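The Slow Return of the Florden Marshes

The salt marshes at Florden used to run unbroken from the mouth of the Pugh River to the old ferry landing. Most of that ground was diked for hay and cattle long ago, and by the time the last farms closed, only 61 acres of working marsh were left.

Without the tides, the land behind the dikes dried out and sank. Storm water that once spread across the grass went into the streets of Follton instead. Crab landings fell, and the herring that fed in the creeks stopped coming in numbers worth a net.

The Alevora project set out to reverse this by letting the sea back in. Crews have opened the dike in five places and dug shallow channels so that water can drain between tides. Salt-tolerant cordgrass has spread into the lower ground on its own. The upper edge is slower and has been planted by hand each March.

The full plan covers 800 acres. It will take at least 10 years, and it depends on landowners who have not all agreed to sell. Several still graze cattle on the drier fields and worry about salt reaching their wells. Test wells along the boundary are checked every month, and the readings are posted at the project office in Follton.

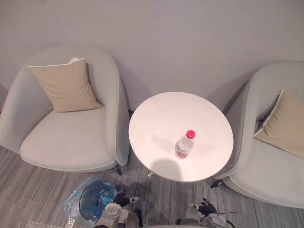 Gray armchair with a beige throw pillow.

Marsh soil also stores carbon, buried in layers of mud and dead roots. A restored marsh builds those layers slowly, and the sediment has to keep pace with a rising sea. At Florden the supply comes mostly from the Pugh, which runs brown after heavy rain. The next breach is planned near the ferry landing, where the old dike is already leaking at high tide.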